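Zirnby Etel Gripper Kit: Review
Posted Mar 30, 2018

The Etel is a two-finger gripper kit sold by Zirnby for small bench arms. It comes with the gripper body, one pair of black fingers, a wrist camera on a short bracket, a flat cable, and a driver board. The Seko package adds a software license and a mounting plate, and is the version reviewed. We bought it at list price in November and have used it since then on a bench arm with 3640 logged grasp attempts.

Mounting

The plate takes four screws and fits the common small flange pattern. Two of our holes needed light filing. The cable exits on the left side of the body and limits wrist roll unless it is tied back with slack. The manual shows it on the right. The driver board needs its own 24 V supply, not included.

Setup on the computer went faster. The camera showed up on the first try, and the driver found the gripper once the baud rate was changed by hand. The default in the config file is wrong in release 33 of the software and is corrected in the release notes, at the very end.

Fingers and camera view

The fingers are wide at the base and taper to squared-off tips. The camera sits behind them and looks out over the tips, so both fingers are always in the picture when nearly closed and take up much of the lower part of it. This is useful for checking alignment, less so for finding objects close in. Anything directly under the finger bases is hidden.

For the pick-and-place test we used a golf ball and a flat white disc as the place target, on green cloth. The cloth was left with its creases in to see whether the object finder would react to them. It reported a false object on a fold 33 times over the full log, nearly all of them with the side lamp on. Plain shadows gave no trouble.
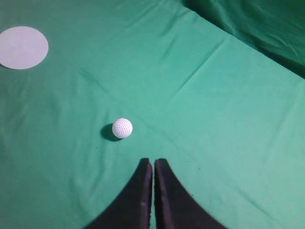
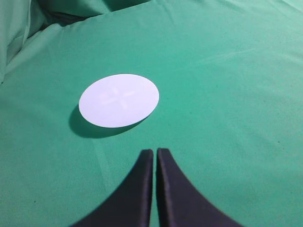 Wrist camera views, fingers nearly closed: golf ball and disc (first), disc at closer range (second).

Grip

A golf ball is an awkward object for flat-faced fingers. Contact is a small patch on each side, and a ball that is off center by a few millimeters tends to roll forward out of the grip. With the force setting at the factory value, we lost too many. One step higher fixed most of that. The top two steps made the motor warm after an hour and brought no further gain.

Closing speed is adjustable, but the slow end of the range is uneven. The fingers move, stop briefly, then move again. The Lyimo gripper we used before this one is smoother at low speed, though it has no camera and a narrower opening.

Wear

The driver keeps a cycle counter. Zirnby asks for the finger screws to be checked every 3000 cycles. Ours had backed out a quarter turn by then. Thread locker is not supplied.

Verdict

Good camera placement for alignment work, adequate grip, poor low-speed motion. The manual needs a new cable drawing. Buyers who already own a wrist camera should look at the body-only version, which uses the same driver board.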